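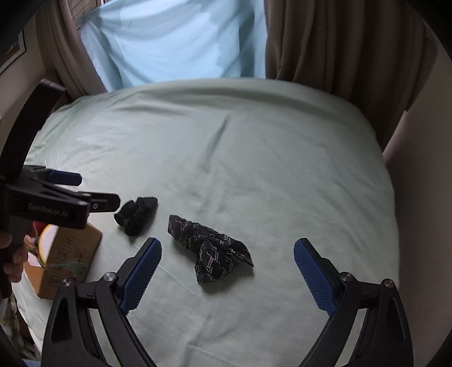
Fig. 4 — Peça de tecido preto estampado sobre lençol verde-claro.

4. Preparação do palco e da guitarra

Esta secção aplica-se ao amplificador Hasholm e à pedaleira Nolmont. Para o baixo, consulte a secção 5.

4.1 Ligações
1. Desligue o amplificador e rode o volume geral para zero.
2. Ligue a guitarra à entrada A da pedaleira.
3. Ligue a saída principal da pedaleira à entrada do amplificador.
4. Ligue a alimentação da pedaleira e, por último, a do amplificador.
5. Espere 80 segundos antes de tocar.

Nota: o pedal de volume Halilović deve ficar depois da distorção. Antes dela, altera também o ganho.

4.2 Acerto do som
1. Escolha o programa 116 (limpo, sem efeitos).
2. Coloque os graves e os agudos a meio.
3. Suba o volume até ouvir a guitarra por cima da bateria.
4. Regule os médios em torno de 2000 Hz — é aqui que a guitarra costuma chocar com a voz.
5. Guarde o programa. O visor mostra «OK».

Cuidado: não ligue a saída de coluna do amplificador à mesa de mistura. Use a saída de linha.

4.3 Fim do concerto
1. Baixe o volume geral.
2. Desligue primeiro o amplificador e depois a pedaleira.
3. Enrole os cabos sem os dobrar junto às fichas.

Se o visor apresentar o código 1248, repita o passo 4 de 4.1. Se o código continuar, contacte a assistência Hodgate.

Texto revisto por Elsie Nepia, 26 de agosto.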